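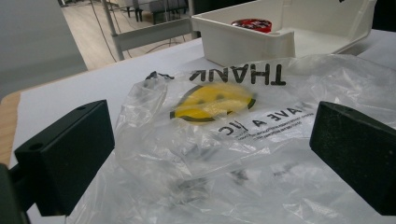

Linear low-density polyethylene, the usual film in thin clear packaging, has a water vapour transmission rate low enough that most people treat it as a perfect barrier. It is a barrier with a number attached, and the number matters once you start storing seed for longer than one season. A crumpled transparent plastic bag lying flat on a table is the default seed container in most of the sheds I have visited, and for a season it does the job. Every crease is a potential thin spot, though, and a film that has been folded and unfolded through a winter will not hold the humidity you sealed it at.

I have kept bean and brassica seed since we moved to the current place, and for most of that time I paid attention to temperature and ignored moisture. That was the wrong order. The old rule of thumb is that seed life doubles for every one per cent drop in seed moisture content, and doubles again for every five degrees Celsius drop in storage temperature. The two effects are treated as independent within a sensible range. My shed swings through 18 degrees between a winter morning and a summer afternoon, and there is very little I can do about it short of insulating the roof. Moisture I can control with a jar and some desiccant.

Current procedure, for anyone who asked after the May post:

Seed comes off the plant fully mature and is air dried on mesh until the weight stops changing. I weigh a batch in the morning, again the following morning, and keep going until two readings agree. Beans take longer than anything else I grow. Brassicas are quick, but the pods shatter, so they are dried inside a pillowcase.

After air drying, the batch goes into a glass jar with an equal weight of silica gel. I use the indicating type, orange to green, and regenerate it in the oven at 120 degrees for a couple of hours. Small seed is done in a few days. Beans get longer, and I check them with a cheap hygrometer in the lid. The target is 20 to 25 per cent relative humidity at equilibrium. Large legumes dried much below that can crack when they take up water again, so I err on the high side for those.

Once the reading has settled, the seed is moved to its final container. I trialled 3 types over the last few years: rubber-gasket jars, laminated foil pouches sealed with a hair straightener, and heavy zip bags inside a biscuit tin. The foil pouches held humidity best. The jars were close behind and are much easier to get into. The zip bags drifted upward steadily, and by the second autumn they matched the shed air to within the accuracy of the meter. I still use them for seed that will be sown the same year.

Labelling is variety, harvest year, humidity at sealing and batch weight. Pencil on card, inside the container. Marker on the outside of film rubs off.

Germination tests are done on damp paper towel, 40 seeds per batch where I have them to spare. Rawiri Brunton, who grows on much heavier ground than mine, uses larger samples and gets tighter estimates, but he is also drawing from larger harvests. With small batches the error is wide and I only act on a big drop. Last year's kale came up well. The oldest climbing beans were patchy, and I will grow those out this spring before they get any worse.

Two things remain unresolved. The hygrometers disagree with one another, and a saturated salt check put one of them far enough out that I have thrown it away. I also have no good data on parsnip, which loses viability so quickly that I have always just sown it fresh. A few foil pouches of this year's parsnip are going in the back of the fridge, and I'll test the first one when the beans go in.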